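Art and Artists | Ages 7 to 11

What is a collage?

Have you ever cut up an old magazine and stuck the pieces down to make something new? Then you've already made a collage! The word comes from the French "coller", to glue, and artists all over the world love making them.

At the Holholm gallery in Drutbridge there's a huge one called Pakitero. It is made from 1,861 scraps of paper: bus tickets, sweet wrappers, maps, even bits of old wallpaper. It took 3 years to finish! Stand close and you can read the tickets. Step back 20 paces and all those scraps turn into a stormy sea.

Artists often move their pieces about for ages before they reach for the glue. A blue scrap can look bright beside orange and dull beside purple, so it's worth trying it in lots of places.

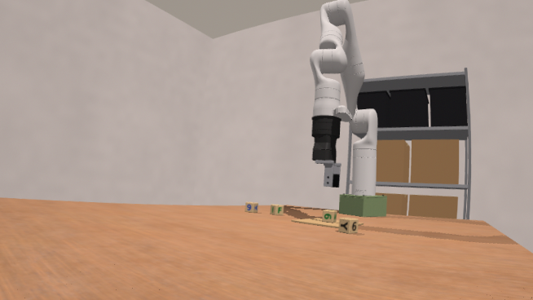 Want to have a go? Save up paper for a week, the odder the better. Tear some pieces and cut others, because torn edges look soft and cut ones look sharp. Overlap them, turn them upside down, and leave gaps if you like the gaps. Then get sticking!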